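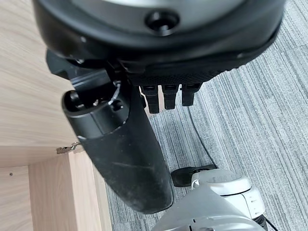

Office floor. The carpet stays for now.

Some notes on making an old apartment quieter, after a year of trying things. Long thread, sorry to anyone who follows me for soup.

The building is from before anyone cared about sound. I'm in 507. Roxana Condori lives under me and she could tell when I got up for water at night. She was nice about it, which made me feel worse.

First I bought foam panels and put them on the bedroom wall. They cut the echo in my room and did nothing for the neighbors. Foam like that is for how a room sounds inside. I spent 60 dollars learning this.

Rugs help with footsteps, but most of it is the pad. The one in the hallway is thick felt from Veslow. I got the cheap thin kind first and Roxana heard no difference. With the felt she says it's more of a thud than a knock.

The front door was the biggest leak. You could see hallway light under it. A sweep and new weatherstrip took me 44 minutes, with one trip back to the store for longer screws.

Check that the door still latches before you throw out the packaging. Mine didn't at first.

Windows: I put heavy curtains from Jolilis over the street side. Voices are a little softer. The bus sounds exactly the same at 5 in the morning.

Maribel Espinoza on the second floor moved her bookcase to the shared wall and filled it all the way up. She says the neighbor's TV is lower now. I tried it with a half-empty bookcase and got nothing, so I guess I need more books.

Washing machine pads were a mixed result. Less buzzing in the floor, but the machine walks a bit on spin. Level the feet first.

Still open: the bathroom pipe that bangs when someone upstairs shuts off the shower. The super says water hammer, and that he'll look at it in November - he has said this before.

If you've fixed a banging pipe without opening the wall, please reply with what you used.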